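Caring for Grout and Sealant in Kitchens and Bathrooms

Household Guidance from the Clarnberg Home Maintenance Service
Last reviewed 12/06/2023

Grout is the part of a tiled surface that most often shows its age. The tiles themselves may look as they did on the day they were fixed, while the lines between them have darkened, cracked or begun to crumble. Much of this can be put right by a householder with ordinary tools and an unhurried afternoon. The advice on this page applies to walls and floors in kitchens, bathrooms, utility rooms and porches. It does not cover swimming pools, wet rooms with a tanked floor, or tiling laid over underfloor heating, for which the installer should be consulted.

Know what you have

Two products are commonly confused. Grout is the hard material between one tile and the next. Sealant is the flexible strip found where tiles meet a bath, a worktop, a shower tray or another wall. The two do different work and should not be exchanged. Grout placed in a corner will crack as the building moves. Sealant spread between floor tiles will collect dirt and lift under foot traffic.

Most domestic grout is cement-based. It is slightly porous and will take up water, grease and colour unless it has been sealed. Epoxy grout is denser, has a faint sheen and resists stains well, but it is difficult to remove and is best left to a tradesperson. If you are unsure which has been used, place a few drops of clean water on a dry joint. Cement grout that has not been sealed will usually darken within a few minutes.

Routine cleaning

Sweep or vacuum floors before washing them. Grit that is pushed about by a mop settles in the joints and wears at the surface. Use warm water with a small amount of a neutral floor cleaner, and change the water as soon as it looks cloudy. A mop that is rinsed in dirty water simply moves the dirt to the lowest point of the floor, and on a tiled floor the lowest point is the grout.

Wall tiles behind a hob should be wiped on the day they are splashed. Cooking fat is easily removed when fresh and stubborn after a week. In the shower, a rubber blade drawn down the tiles after use will take away most of the water and with it most of the limescale.

The following should be avoided:
Vinegar, lemon juice and other acids on cement grout, or on marble, limestone and travertine.
Wire wool and metal brushes, which scratch glazed tiles and leave fragments that rust.
Bleach used together with any other cleaning product. Never mix them, and never use one straight after the other without rinsing thoroughly.
Steam cleaners on old or cracked joints.
Wax polishes on floors, which make the tiles slippery.

Removing stains from joints

Begin with the mildest method. Mix bicarbonate of soda with enough water to form a paste, press it along the joint and leave it for 14 minutes. Scrub with a stiff nylon brush, working along the line of the grout, and rinse with clean water. An old toothbrush is suitable for small areas, although the bristles tend to splay before a whole wall is finished.

Where the paste has no effect, an oxygen-based cleaner may be used. Follow the directions on the packet and test it first in a place that is not normally seen, such as behind the door or under the washing machine. Coloured grout should always be tested.

Black spotting in a shower is usually mould. Treat it with a product sold for the purpose, keep the window open and wear gloves. If the spotting returns quickly, the room is probably not airing well enough. Run the extractor fan during and after each shower, and check that its cover is not blocked with dust. Mould which has grown beneath sealant cannot be cleaned away, and the strip will need to be replaced.

Stains that resist every treatment may be covered with a grout pen or a grout colourant. The joints must be clean and completely dry beforehand. Apply the colour sparingly and wipe the tile edges as you go. A pen is adequate for a splashback – a large floor calls for a colourant applied with a narrow brush.

Replacing a damaged joint

Short lengths of cracked or missing grout should be dealt with promptly, particularly around a bath or shower. Water that passes behind tiles can travel some way before it is noticed.

Put on safety glasses and a dust mask. Lay an old sheet over the bath or worktop. Using a hand-held grout rake, draw the blade along the joint with light, even strokes. The aim is to remove material to at least half the depth of the tile. Do not lever the tool against the glaze, as the edge will chip. Electric tools are quicker and far less forgiving, and are not recommended for a first attempt.

Vacuum the open joints and wipe them with a damp sponge. Mix the new grout in a clean bucket, adding the powder to the water, until it has the thickness of smooth peanut butter. Let it stand for 5 minutes and stir it again. Mix no more than can be used in half an hour.

Press the grout in with a rubber float held at an angle, moving diagonally across the tiles. Clear the excess with the edge of the float. When the surface has begun to firm, wipe with a sponge that has been well wrung out. Too much water at this stage weakens the grout and leaves it patchy in colour. A pale haze will appear on the tiles as they dry and may be buffed off with a soft cloth.

Keep the shower out of use for the full drying time given on the packaging. Leftover grout must not be poured down any sink or drain. Allow it to harden in the bucket and dispose of it with the household waste. 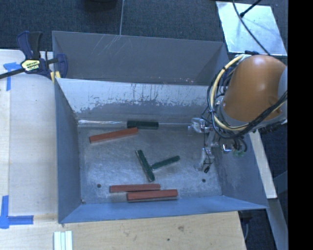

Photograph: Kanako Sugawara / Clarnberg Home Maintenance Service

Renewing sealant

Cut along both edges of the old strip with a sharp knife and pull it away. Take off what remains with a plastic scraper and a sealant remover, then clean the surfaces with methylated spirit and allow them to dry. New sealant will not hold on old sealant, however well it has been wiped.

When sealing around a bath, fill the bath with cold water first and leave it full until the sealant has cured. The weight opens the gap slightly, and the new strip is then less likely to pull away in use. Apply masking tape above and below the joint. Cut the nozzle at an angle to suit the width of the gap, run a steady line from one end to the other, and smooth it once with a wetted finger or a shaping tool. Remove the tape at once, while the sealant is still soft.

Choose a sanitary grade with mould resistance for bathrooms and kitchens. A general-purpose product may cost less but will discolour sooner.

Sealing the grout

New cement grout should be left to cure before a sealer is applied. The packaging will state the period required. Existing grout may be sealed at any time, provided that it is clean and has had a dry night with the heating on.

Use a small brush or an applicator bottle. Work in a patch that can be reached comfortably, and wipe any sealer from the face of the tile before it dries. Most products call for a second coat. Afterwards, repeat the water test described above. Drops should sit on the surface without soaking in. Where they soak in again in later months, the sealer has worn and should be renewed. Kitchen floors generally need attention sooner than walls.

When to seek help

Some faults lie beneath the surface and will not be cured by new grout. Arrange for an inspection if tiles sound hollow when tapped, if a joint cracks again in the same place, if the floor gives under the foot, or if damp appears on the other side of a tiled wall. In homes of an older type, do not drill, sand or break out tiles, adhesive or backing boards until it has been established that they do not contain asbestos.

Keep a note of the grout colour and maker with your household papers. Shades vary between makers even where the names are alike, and a match made from memory is seldom a good one. If there are spare tiles left from the original work, store them flat in a dry place and label the box with the name of the room.

Further information

Printed copies of this guidance may be requested from the Clarnberg advice desk, quoting leaflet 258. A companion leaflet, number 615, deals with replacing a single broken tile. The advice desk is closed for the last week of December.

Text prepared by Maribeth Dalisay.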